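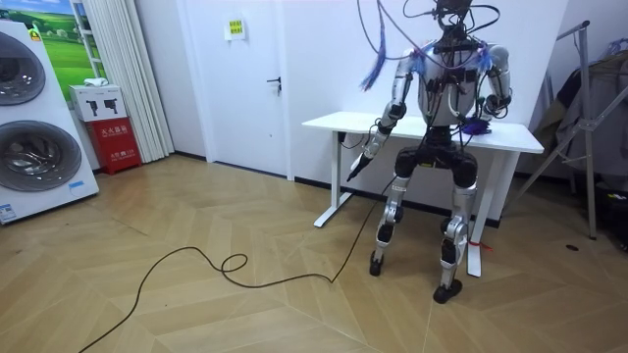
¿Cómo cuido el tablero blanco de un escritorio alto?

Sumaiya Rathnayake
Buenas tardes a todos. En septiembre monté un escritorio blanco, de los de trabajar de pie, en un cuartito de paredes blancas y suelo de madera en espiga que me tiene enamorada (¡y un poco esclava!). El caso es que en el tablero se nota todo: el polvo, los dedos, el cerco de la taza. Le paso un paño azul cada noche y al día siguiente me quedan unos velos grises que a contraluz dan mucha pena. Ya he probado con más jabón y me parece que va a peor. ¿Qué hacéis vosotros?

Ayten Tatlı
¡Hola, Sumaiya! Te entiendo muy bien, yo tengo uno parecido desde hace 9 años. Casi seguro que son restos de jabón. Prueba con dos paños blandos, uno apenas húmedo con agua tibia y unas gotas de lavavajillas, y otro seco detrás. 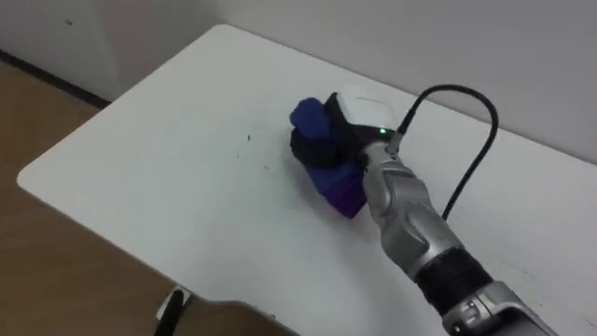

Aprieta poquito y ve siempre en la misma dirección, de un lado al otro, dándole la vuelta al paño en cuanto lo veas gris. Y lávalo sin suavizante, por favor, que el suavizante deja película y vuelves a empezar. Para el cerco de la taza, bicarbonato en pasta y paciencia.

Berrada
Yo le puse un vade grande encima y se acabó. Eso sí, cuidado con que gotee agua en la madera del suelo.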